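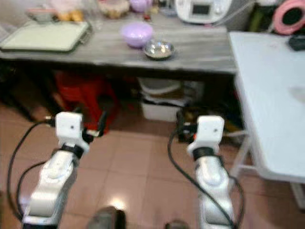 Sadska, Feb 4, 2023

kpomare
Kitchen bench is up, both arms on the stock grippers. The steel bowl goes fine, but the purple one keeps squirting out on me! Has anyone tried the Venckus pads?

wirebender13
I ran them for 369 picks and went back to stock. Too grippy, they don't want to let go of plastic. I'd slow the close first. And watch those cable loops, mine snagged on a table edge in September.

tasteo_fan
Disagree, Keith. The pads are great if you trim the tips (I take off a sliver with a razor). Your controller is the bigger problem, I'd swap to the Wanlow.

kpomare
Not buying a Wanlow this year lol. Trying the slower close tonight.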